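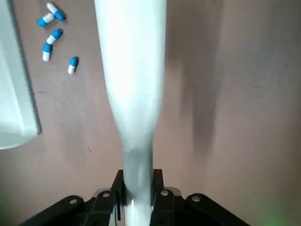

*Long white finger on the black gripper base.*

**Wild Food Planting Trial, Fladton site: progress report**
30 Dec 2024

This report covers the second half of the grant year. The trial is on schedule, with one change to the planting list, explained below.

**Planting**

We set out 381 plants on the lower terraces at Fladton. Of these, 27 have died, nearly all of them muntries on the east slope, where the soil drains too fast. The lemon myrtle and the saltbush are doing well. Finger limes have put on little growth but the leaves are healthy. Karnby nursery has agreed to replace the muntries at cost, and we would like to move them to the flat ground behind the pump shed.

The Davidson plums were dropped from the list. Karnby could not supply grafted stock this season, and seedlings would not fruit within the life of the grant. We used the space for more saltbush.

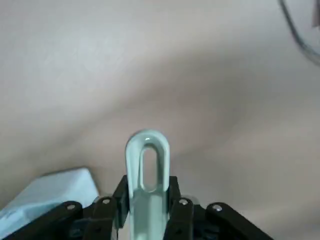
**Harvest and tasting**

Warrigal greens and saltbush were the only crops ready to pick in any amount. We ran three tasting sessions at the Wiltico hall, with 31 people filling in the form. Blanched warrigal greens scored well, and several people asked where they could buy them. Dried saltbush leaf was liked on potatoes and disliked in bread. The lilly pilly jam was too sour for most, so we will try it again with more sugar and a longer cook.

**Spending**

Plants and irrigation came in under budget. Fencing went over, as wallabies got through the first run of mesh and we had to put in a heavier grade along the creek. The two balance out and we are not asking for more money.

**Next steps**

- Replant muntries on the flat ground in January
- Mulch the east slope and leave it fallow until autumn
- Fix the leaking valve on the Engelbrecht boundary line
- Repeat the jam tasting
- Send soil results for both terraces once the lab returns them

We need your written approval for the muntries move before Karnby will hold the stock.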